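Dahlgren quilted mattress cover, grey with stars - six weeks in

Print this review | E-mail to a friend

Quick one as I've got school pickup in 40 minutes. Bought the Dahlgren quilted cover in the grey with the little white stars, for the spare bed that is really the kids' bed on weekends and the folding-laundry bed the rest of the time. Came from Tadasholm, the one out past the tip, not online. Their site had it out of stock since December and the store had a whole bay of them. Go figure.

Paid $50 on special. Would I have paid full price? Probably not, read on.

The good. It's properly quilted, diamond stitching all over, and after six washes none of the stitching has let go. I checked the seams along the sides last night with my glasses on. One loose thread near a corner, snipped it, no drama. Stars haven't faded either, which was my main worry as the last one we had (a Zurnitz, navy) went a sad sort of purple colour after the second wash.

Fit. We have a deep mattress and the skirt goes right under, with enough left over to stay put. The old one pinged off the corners every time anyone sat down. This doesn't. Elastic feels a bit mean when you're putting it on by yourself, you want two people or a lot of patience. I do the far corners first, kneel on it, swear, do the near ones.

Noise - none. No plastic crinkle. I am told that means it's not waterproof, and yes, it says so on the packet in tiny writing, so don't buy it for a toddler in training. Found that out from the packet, thankfully, not the other way.

Drying is the bad part. It holds water like a doona. On the line in full sun it took most of the day, and on an overcast one I had to bring it in damp and drape it over the dining chairs overnight. No dryer here, so if you've got one, ignore this bit. But if you're line-only and it's winter, have a spare. We kept the Zurnitz for this reason and no other.

It's also warmer than I expected. Fine in a cool room. In a heatwave I reckon you'd notice it, though the fitted sheet over the top helps a bit.

Now what it's really good for in our house, and I didn't buy it for this - sorting on. The quilting has enough grip that small stuff stays where you put it. Our old smooth one, anything round was off the edge and under the wardrobe. Every few Sundays I tip the toy drawer out on the bed and we go through it: keep, op shop, bin. The bed is the right height for my back and the padding means nothing clatters. I do it with the cover bare, sheet off, becuase glitter gets into sheets and never leaves.
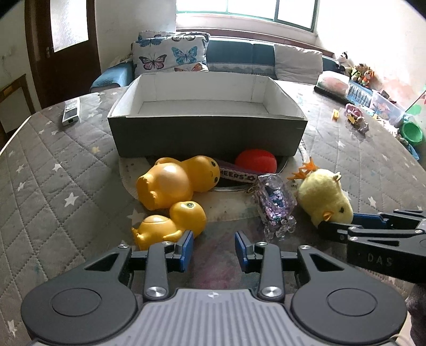
Wycliffe Rashidi wrote underneath my last post to say he has the same cover and he'd give it less than I would. His went bobbly on the sleeping side inside a few months, mostly where the feet go, and he reckons the stitching catches on anything with a bit of velcro. He also dries his flat over two airers and says it halves the time. Might try that.

I haven't had the bobbling, but we only sleep on ours two nights a week so take that how you like. Velcro I can beleive. Keep the dress-ups off it.

Compared with the Senach one my sister has - hers is thinner, dries in a morning, costs less. But it slides about and you can feel the mattress buttons through it. If drying time is your big thing get that. If it's comfort, this one.

Sizes: ours is the queen. They do a king single too but I only saw that in plain white, no stars.

Washing: cold, gentle, half the powder. Did one warm wash and didn't see any shrinking, but I wouldn't make a habit of it.

Four out of five. Would be four and a half if it dried. Buy it on special, don't pay full whack.

Will update after winter if I remember.

Contact | Copyright 2026, all reviews remain the property of their authors | Back to top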